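**Oiling an old dark table: how long between coats, and how do I judge when to stop?**

*posted by Plisto, 30/05/2022*

I bought a second-hand dining table in January and have finally got round to sanding the top. The old varnish is off and the wood is bare. I have a 500 ml tin of Nivon hard wax oil. The tin says to leave it overnight between coats but gives no number of coats. We eat at this table every day and I have a child who spills things. Is one coat enough? Also, do I need to do the underside?

**Humphreys**

One coat isn't enough for a dining table. I would do 3 thin ones. Put it on with a lint-free cloth, working along the grain, leave it ten minutes, then wipe off everything that hasn't soaked in. Most people leave too much on and end up with a sticky top that marks when you put a plate down. Overnight between coats is fine in a warm room. If the room is cold, give it a full day and a bit.

Rub down lightly with a fine grey pad before the second and third coats and get the dust off. After the last coat keep it dry for 7 days. You can put things on it before then, but no wet cloths and no hot pans.

Lay the used cloths out flat outside until they are dry. Oily rags in a bin can catch fire.

**oakfan**

just varnish it, oil is a waste of time with kids

**Plornum**

I've used both. Varnish lasts longer but when it chips you have to strip the lot, and an oiled top can be patched. For the underside, one coat is plenty, and I have skipped it on solid tops with no trouble so far.

As for when to stop, go by the sheen. Get your head down low and look across the top towards a window, and any patch that looks dull and dry compared with the rest wants a little more oil. Dark wood with red-brown and near-black grain is easy to check this way, as the light makes a hazy, pale patch on it and you can shift your head to move that over the rest of the top. If the glow has a hard, wet edge, you have left too much on, so buff it with a clean cloth before it sets.
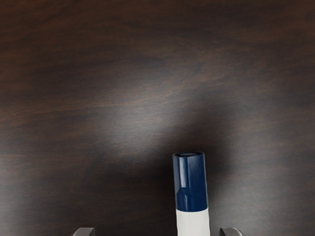
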